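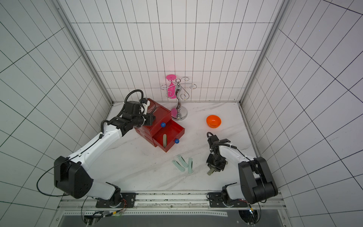

Nelatcombe Allotment Soil Notes

README for version 5 of the tables

These tables collect soil readings from the garden plots at Nelatcombe. There are 469 rows, one for each sample, and 16 columns. The samples come from 19 plots, all on the east side of the stream. The west side was never sampled, so please do not use the numbers to speak about it.

Files

readings.csv holds the samples.
plots.csv holds the plot names, the slope and the former use of the land.
codes.txt explains the short codes in the column "cover".

Every sample was taken with a hand auger, dried in open air and passed through a sieve before measuring. Acidity was measured in water. If you compare with tables where it was measured in a salt solution, expect our values to be higher. 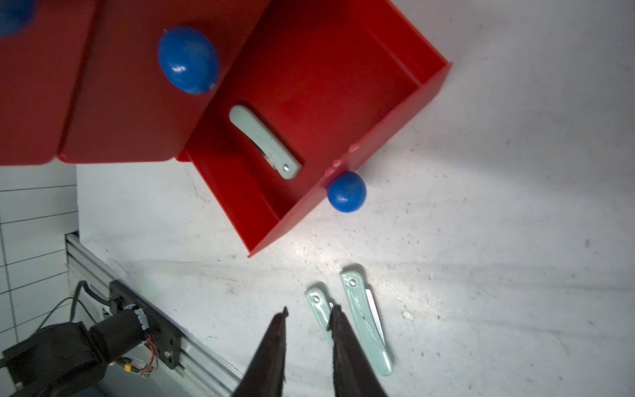
Page last changed: June

Known problems

The plots named Clasness Upper and Clasness Lower were one plot in version 4. Old rows were divided by hand using the field book, and where the book was not clear the column "plot" says "Clasness" only.

An empty cell means that no reading was made. Zero is a real zero. In the column "organic" a few values look too high; they are from beds which received compost in spring, and I decided to keep them.

Decimal sign is the point. Text is in UTF-8.

Use

You may copy and change the tables freely. Please mention Nelatcombe and the version number. Corrections are welcome, best with the row number and the old value.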